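Hernov Pocket Litter Kit, long-term review
Street cleanup, personal tools
Tested by Brândușa Furtună

The Hernov Pocket Litter Kit is a folding pick-up tool with a ring for holding a bag open and a belt pouch for small waste. It is sold to people who clean their own street on foot, usually before work, and who do not want to carry a full-length grabber on a bus. I used it from April through the end of summer on one residential route and one stretch of canal path. I paid for it myself.

What comes in the pack

The main tool is a three-section aluminum grabber. Folded, it fits in a backpack side pocket. Unfolded and locked, it puts the jaw on the ground without bending at the waist for anyone of average height. I am slightly taller than average and had to lean a little on the downhill side of the canal bank. The bag ring is spring steel with a rubber edge. The pouch is coated fabric with a roll top and a removable liner. There is a printed sheet of instructions, which covers locking and cleaning and nothing else.

The stated weight of the grabber is 514 grams. Mine matched on a kitchen scale. This is heavier than the one-piece Martens I had used before, and the extra mass is in the two hinge locks, so the tool feels balanced toward the middle and not toward the jaw.

Jaw and grip

The jaw has two curved fingers with replaceable rubber tips. The tips meet along their full width, which matters more than opening width for the kind of waste found on a sidewalk. Receipts, candy wrappers, bottle caps and flattened paper cups were all picked up on the first try in most cases. Cigarette ends are harder. On smooth paving the tips get under them. On rough asphalt they skid, and you need to come in at a low angle from the side.

Wet leaves stuck to the litter are a problem for every grabber of this type. The Hernov is no exception. A wrapper under a mat of leaves has to be scraped loose first, and the tips are too soft to scrape with. I started turning the jaw over and using the back of one finger, which is metal. This has scratched the coating but done no other harm.

The maximum opening takes a large soda bottle lying on its side. It will not take a paint can or a brick.

The trigger is a full-hand pull with a medium return spring. The cable runs inside the shaft and passes both hinges. I expected this to be the weak point. The cable stretched slightly in the first month and the jaw stopped closing fully. There is an adjusting screw under the handle, not mentioned on the instruction sheet, and one and a half turns brought the tips back together. It has not needed adjusting again. 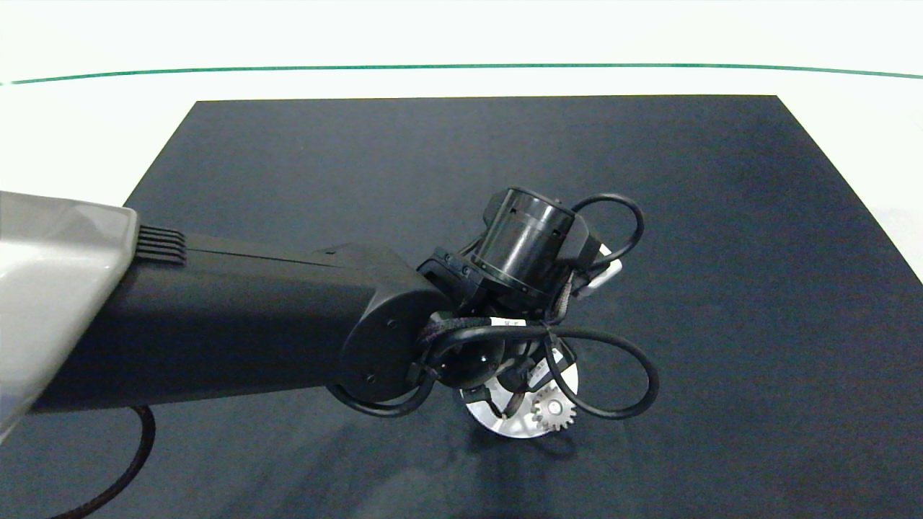

The hinge locks are sliding collars. They are positive and do not slip under load, but grit gets in. After use on sand or on winter gravel, the lower collar becomes stiff and has to be rinsed under a tap with the tool half folded. If you let it dry dirty, you will need both hands and some patience to open it the next morning. A drop of light oil helps for a week or so and then attracts more grit. I stopped oiling it.

Bag ring

The ring clips to the rim of an ordinary trash bag and hangs from the forearm or the belt. It accepts thin municipal bags without tearing them, provided the bag is folded over the ring twice. With one fold, a bag more than half full will slide off. The belt hook is too shallow. It came off my belt whenever I climbed steps, and I now run a loop of cord through it.

In wind the ring does its job. An unsupported bag closes every few seconds and has to be opened by hand, with a hand that has been touching things. With the ring, the bag stays open in anything short of a strong gust. This alone cut the time for my usual route by a fair margin, and it is the part I would buy again first if Hernov sold it separately. They do not.

Pouch

The pouch is meant for small items that you want to keep out of the main bag: batteries, lighters, broken glass. The liner is stiff enough for glass in small amounts. I would not trust it with needles and the maker does not claim that you should. Our district has a phone number for those and I use it.

The roll top keeps smell in. It also keeps water in, so a pouch packed away damp will be unpleasant by the next day. Turn it inside out and hang it up.

Durability

My log for the test period gives 1,061 items picked up by the grabber, counted on the canal path only, where I was already keeping a tally for the spring survey. The sidewalk route was not counted. Over that period the following wore or failed:

Rubber tips: visibly rounded, replaced once. A spare pair is in the pack. Further pairs have to be ordered.
Trigger cable: adjusted once, as described.
Bag ring: rubber edge lifting at the joint, glued back.
Pouch: no damage. Stained.
Shaft: scratched, straight.

Silviu Zamfir, who works the opposite bank, bought the same kit a few weeks after I did. His upper hinge developed side play by midsummer and the seller replaced the whole grabber without argument. Mine has a small amount of play in the same place. It has not affected the grip, but I check it.

Compared with the alternatives

Martens one-piece grabber. Lighter, cheaper, faster to use and easier to clean. No hinges to fail. The jaw tips are narrower and miss flat paper more often. It does not fold, so it is a poor choice if you travel to your route. If you start from your own front door, buy this one and a separate hoop.

Zumov folding grabber. One hinge, so it is longer when folded and will stick out of most bags. The trigger is the best of the group, light and even. The tips are suction cups, which are good on bottles and bad on everything else. Litter on a city sidewalk is mainly flat, and cups are the wrong shape for it.

Plurnow litter tongs. These are plain sprung tongs in stainless steel, used bent over. They pick up cigarette ends better than anything else here and can be boiled. They are also hard on the back after half an hour. I carry a pair for gutters and tree grates and use the Hernov for the rest.

Noise

A minor point, but I go out at 6 a.m. and it matters to the people upstairs. The Hernov jaw closes with a dull click. The Zumov is nearly silent. The Martens rattles along its whole length when carried, and a neighbor has commented on it.

Who should buy it

The kit suits someone who covers a short route several times a week, gets there by bus or bicycle, and picks up mostly paper, wrappers and bottles. It is less suited to beach work, where the collars will fill with sand, and to group cleanups where tools are handed out and handed back dirty. For that use, a tool with no moving joints in the shaft will last longer.

Things I would change: a deeper belt hook, a note about the adjusting screw, seals on the collars, and a second pair of spare tips in the box. A brighter color would also help. The shaft is dark green and I have twice put it down in grass and walked some distance before missing it.

Ratings, out of 4

Grip on flat litter: 4
Grip on bottles: 3
Folding and carrying: 4
Cleaning: 2
Bag ring: 3
Overall: 3

Update: the replacement tips arrived in plain packaging without a size marked on them. They fit, but one was tight and had to be warmed in hot water before it would go over the finger.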